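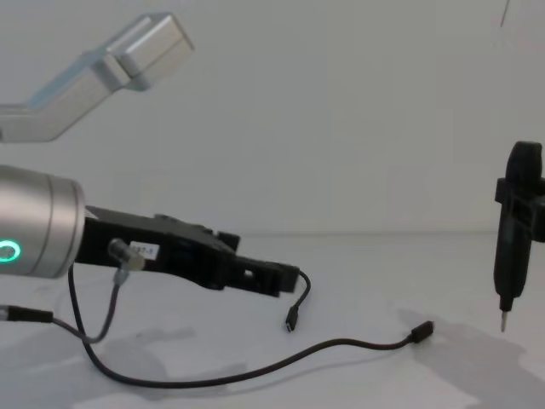

Teresa Prata says she asked for a week to pray over it and then rang back the next morning, before she had finished her coffee, to say yes. So it's settled, and we can finally share what a good many of you had already guessed: beginning in October, Teresa will be the first full-time director of the Rathnayake School of Ministry, the training program our fellowship has been dreaming over, arguing over and praying over for a very long while.

The appointment was confirmed at the fellowship's summer gathering in Podasberg, with a show of hands and then a hymn, and then (this being Podasberg) a lunch that went on until most of the afternoon program had to be rearranged. Kavinda Ranasinghe, our moderator, made the announcement and managed to get through nearly all of it before his voice went. He and Teresa have worked side by side since the two of them were assistant pastors at Hidasell, sharing one desk and a telephone with a cord that didn't quite reach it.

For those of you who are newer to us, a little background may help. Until now, anyone in our churches who felt called to preach or to pastoral care has had two choices. One was to go off to a seminary, usually far from home and usually at a cost that made the family swallow hard. The other was to learn at the elbow of a local pastor, with whatever books that pastor had on the shelf. Some of our best-loved ministers came up that second way and we wouldn't trade them for anything, but the pastors themselves have been telling us that it leaves gaps. A person might get a wonderful grounding in the Psalms and never once be taught how to sit with a family in a hospital corridor. Another might be splendid at a bedside and go pale at the thought of a wedding.

The School is meant to sit between those two roads. It will take 20 students in its first year, drawn from any of our congregations, and they will keep their homes and their jobs. Classes will be held in the evenings at Brikbridge, in the old schoolrooms behind the church, with four long residential stays at Podasberg through the year. The course runs for two years altogether. At the end of it students may go forward for ordination if they and their congregation both wish it, or they may simply carry on as lay ministers, which plenty of them tell us is what they'd like.

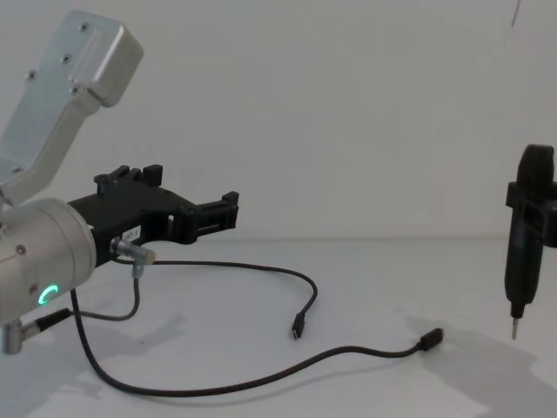 Pastoral care ought to come first in the timetable and preaching second, Sebastião Vasconcelos argued at the gathering, and he got a warm round of applause for it. As the outline now stands he has mostly had his way. The first term is given over to visiting, listening, prayer with the sick, and what the outline calls "ordinary kindness in difficult houses." Scripture runs all the way through, of course, with the Gospel of Luke and the book of Ruth to begin, but students won't be asked to write a full sermon until after Christmas. When they do, they'll preach it in one of our smaller churches and will have it talked over afterward, gently, by people who were sitting in the pews.

There was a fair amount of discussion on that last point. A few people felt it was hard on a beginner to be picked over by the congregation, and one of our older ministers remembered being told at the door after his first attempt that he had a nice speaking voice and might consider radio. In the end it was agreed that the conversations would be led by the local pastor, would be kept to half an hour, and would start with something the listeners were grateful for. Teresa has asked for tea to be served throughout.

She comes to the work with a great deal behind her. She grew up in the Hidasell congregation, where her mother played the organ and her father, by her own account, slept through most of the evening services. She taught elementary school before she went into ministry, and anyone who has watched her quiet a noisy hall will not be surprised to hear it. After her ordination she served at Hidasell and then moved to Brikbridge, where she has been senior pastor for eleven years. Under her care the church there began its Wednesday supper table, though it long ago stopped being only once a week, and its bereavement group, which has become a model for several of our other congregations.

She has also been quietly training people all that time. Three of our present pastors spent their early months under her roof, quite literally in one case, when the manse at his own church had a burst pipe and the repairs dragged on past Easter. All three wrote to the moderator in support of her appointment, and Kavinda read parts of the letters aloud. They spoke of her patience, and of her habit of asking a question and then waiting for an answer much longer than was comfortable. One recalled being sent back three times to visit the same grumpy gentleman until the two of them had become friends. He took the gentleman's funeral some years later and says it was the first one he ever did properly.

Now to the question of money, which we know many of you will be wondering over. The School takes its name from the Rathnayake family, whose gift many years ago bought the Podasberg house, and the family trust has kindly agreed to pay the director's salary for the first three years. Students will be asked for a fee of 1000 dollars a year, and that covers books, suppers and the stays at Podasberg, bedding included. Every congregation sending a student is being encouraged to carry half of it. Where neither the student nor the congregation can manage, there is a hardship fund, and you need only write a short letter to the fellowship office to draw on it. Please don't let the fee be the thing that stops you. We would so much rather have the letter.

We are also looking for books. The library at Brikbridge has a good solid set of commentaries, but it's thin on church history and thinner still on counseling, and a lot of the hymnals have lost their spines. If you have something sound on your shelves that you no longer open, the School would love it. Kindly leave out anything with mildew (we have plenty of our own).
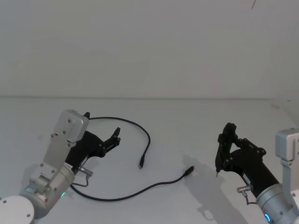
It will feel very odd at first, Albertina Lobo admits, to look up at the Brikbridge pulpit and not find Teresa in it. She isn't alone in that, and we don't want to pass too quickly over what this means for the congregation there. Teresa will preach her last sermon as senior pastor at the harvest service, and there will be a meal afterward in the hall to which everyone in the fellowship is invited. The hall holds 100 people seated, so if you're planning to come from another church, do let the Brikbridge office know beforehand, and bring a dish if you can. Something savory would be a kindness, as desserts have never been in short supply.

Cristóvão Macedo has agreed to step in as interim pastor while the church makes its search. He has been associate at Brikbridge for four years and knows the families well, and he has asked us to say that the supper table, the bereavement group and the children's choir will all go on just as they are, at the same times and in the same rooms. The evening classes will be using the schoolrooms after seven, so the choir may need to be a little prompter in putting away its chairs. The search itself will follow the usual pattern, with listening meetings in the fall and names brought to the congregation in the new year. He has not said whether his own name might be among them, and we have been asked, very politely, to stop hinting.

Applications for the School's first class are open now and will stay open until the end of August. The form is short. It asks for a page on how you came to faith, a page on what you have been doing with it lately, and a letter from your pastor or an elder of your church. There is no upper age limit, and no degree is needed, though you should be ready for a good bit of reading. Everyone who applies will be invited to talk with Teresa and one of our pastors, either at Brikbridge or by telephone if the journey is too much. If you aren't sure and would just like to chat it through, she'd be glad to hear from you – evenings are best, and she apologizes in advance for the dog.

Do please keep her in your prayers over these next months, along with the Brikbridge family, with Cristóvão as he takes up his new duties, and with everyone who is even now looking at the form on the kitchen table and wondering. A service of welcome and commissioning will be held at Podasberg in October at three in the afternoon, with Kavinda Ranasinghe preaching and the Hidasell choir leading the singing. The upper parking lot gets soft after rain, so visitors are asked to use the lower one by the gate and walk up. Rides from the gate will be offered to those who find the hill difficult, starting at two o'clock.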